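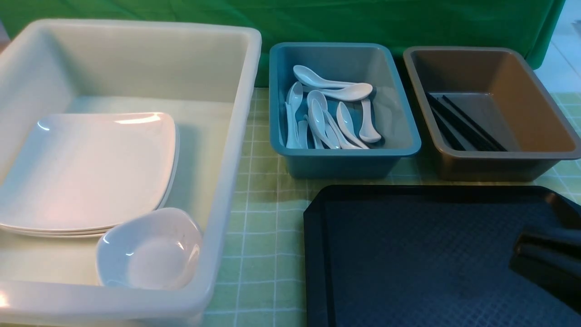 I went to the Zestano open day for the soup. I should say that up front, because my friend Pallavi Srivastava has been telling people I went for the tableware, and okay, I did come home talking about tableware, but the plan was soup. Zestano is the catering hall out past the rail yard, the long low building with the green awning, and once a year in March they let the public walk through the kitchens, the storerooms and the dish room and then feed everybody lunch. The dish room is where I got stuck. They sort everything into plastic bins by type, and I am a person who owns one drawer for everything, so I was pretty much glued to the spot. Square white plates with soft corners stacked in a big white bin, a small white bowl in there with them, and next door a teal bin with nothing in it but white soup spoons, the deep kind with the short flat handle. I want those spoons. I have wanted those spoons since Monday and it's getting silly.

Anyway, let me back up. Doors opened at ten and the line was already down to the bike rack. You get a paper sticker with a number on it (I was 81, Pallavi was 82 and annoyed about it, she likes a round number or a lucky one) and they take you through in groups. Our guide was Parveen Kakakhel, who runs the hall side of things and has one of those voices that carries over an extractor fan without sounding like shouting. She started us in the dry store, which smelled wonderful, all cardamom and cardboard. Sacks of rice on pallets, tins to the ceiling, a rolling ladder that a little boy in our group was desperate to climb and was not allowed to climb.

Then the hot kitchen. They had two of the big kettles going for lunch, one lentil and one chicken and corn, and we got to look in from behind a line of yellow tape. I'd never seen soup in that quantity. It moves differently! It sort of rolls. Parveen told us their biggest day last year was a wedding weekend when they sent out 1,018 bowls between Saturday lunch and the end of the night, and a man behind me whistled. Somebody asked how they keep it from catching on the bottom and the answer was a paddle and a cook named Joshi, who waved the paddle at us.

After that came the cold room (quick, freezing, lots of cilantro) and then the dish room, where I've already told you what happened to me. There were a couple of tables at the back set up for sorting, and Parveen talked us through how a table setting gets packed for an off-site job. Plates go in the big bins because they're heavy and you want them flat on the bottom. The small stuff gets the shallower bins. Spoons on their own, always, since a spoon thrown in with plates will chip something sooner or later. 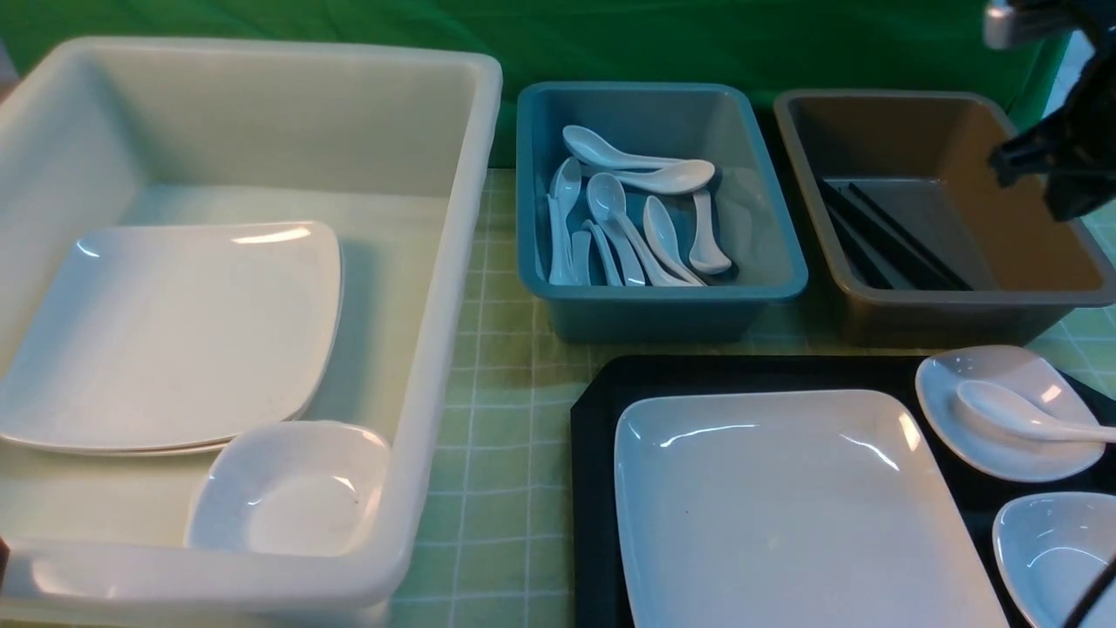

She said the colors help new people more than labels do. You can tell someone "teal is spoons" on their first morning and they'll have it for life, and if you hand them a printed list it ends up in the sink. I asked whether the spoons get nested or lined up and she laughed and said life's too short, they go in as a heap and whoever lays the tables untangles them. That made me feel a lot better about my drawer. Pallavi asked a much more sensible question, about how they get the starch off the bowls after a rice soup, and got a long answer about cold soak first and hot wash second. I've been doing it the wrong way around for my whole adult life. Try the cold soak, it really does make a difference.

The plates are from a line called Vomorero, which I wrote on the back of my hand. The hall switched over to square ones a while back when they changed suppliers (they buy through Sitier now) and there was a bit of grumbling from the staff because square plates don't spin around in your hand when you're drying them. Parveen's side of it is that they sit tighter together on a crowded table. I can see both points. I dried one, they let us have a go, and you do have to think about the corners.

Lunch was at noon in the main hall, long tables, paper runners, pick your soup at the hatch. I had the lentil, then I had the chicken and corn, then Pallavi stopped me. The lentil was the better one by a mile, with a lot of lemon and something smoky that I couldn't place and that Joshi wouldn't tell me. And yes, it came with one of the spoons. They hold so much more than the metal ones, and they don't burn your lip. Bread was fine, a little dry by the time our group got to it.

Things I'd grumble about: parking is bad, and the overflow lot is a muddy walk away, so wear real shoes. The groups were a bit too big for the cold room and people at the back couldn't hear in there. The gift table was mostly tea towels and jars of pickle. No spoons! I asked. The lady at the table said I was the third one that morning, so maybe next year.

It costs $8 with lunch included, and kids under five get in free. Get there before ten if you want the first tour, because by the time we came out of the dish room the wait was 51 minutes according to the chalkboard, and they ran out of lentil not long after one. The bus stops right across the road and that's how I'd do it next time. Pallavi has already said she's driving separately so she can leave when she wants to, and I think that's about the spoons.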